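Moving a hand-packing bench to a gripper cell: setup order and shift duties

The steps below cover the changeover of one packing bench at the Plekine stockroom from hand picking to a two-finger gripper running Dradden cell software. They assume the arm is bolted down, guarded and powered, and that the risk assessment is signed. Roughly 3,000 items a month pass over this bench, most of them small consumables for maintenance crews.

Before you start

Print the current item list. Ours had 449 entries. Sort it by package type: rigid box, cylinder, soft bag, other. Leave "other" with the human packers and do not load it into the cell.

Write down who does what on the bench today, including tasks that are not on the job sheet. At Plekine the packers were also catching torn bags and wrong sizes. The cell does neither unless someone sets it up to.

Step 1. Set the opening width

Open Tools > Gripper > Span. Set the span for the widest item in the group plus 14 mm. Soft bags spread when pressed, so measure them flat on the table.

Step 2. Teach the mixed table

Put a soft bag, a small box and a cylinder out together, with space between them for the fingers. Do not square them up. Items reach the bench at any angle, and a cell taught on straight rows will reject half a normal tote. Jog the arm to the approach point with the fingers open.
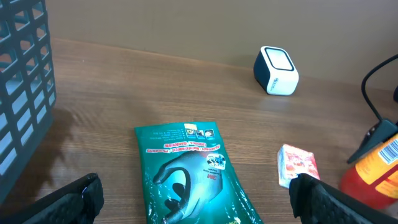

Approach point over a bag of 3M work gloves, fingers open. The print on the bag is upside down from this side.

Save the pose, then turn the bag a quarter turn and save again. Four poses per bag are enough. For boxes, two will do.

Step 3. Set grip force by group

Start at the lowest force setting and raise it one notch at a time until the item survives 3 lifts in a row. Record the value on the bench card. Spray cans get their own group — never reuse the box value for them.

Step 4. Assign the exception queue

Every rejected pick goes to a person. Name that person on each shift in Cell > Exceptions > Owner. If the field is blank, rejects stay on the table and the cell stops.

Nicanor Chávez took the queue on the early shift and Apolinar Chávez on the late one. Both were packers on the same bench. Their work is now clearing rejects, checking labels and adding poses for new stock. Allow time for this on the rota. In January we did not, and rejects were being cleared during breaks.

Step 5. Review pay grade and training

Pose editing is a setter task under our grading. Raise the grade change before go-live, and book the Dradden operator course for both shifts.

Known limits

Clear film over a glossy table still gives false edges. Dim the overhead light nearest the bench or send those items to the queue.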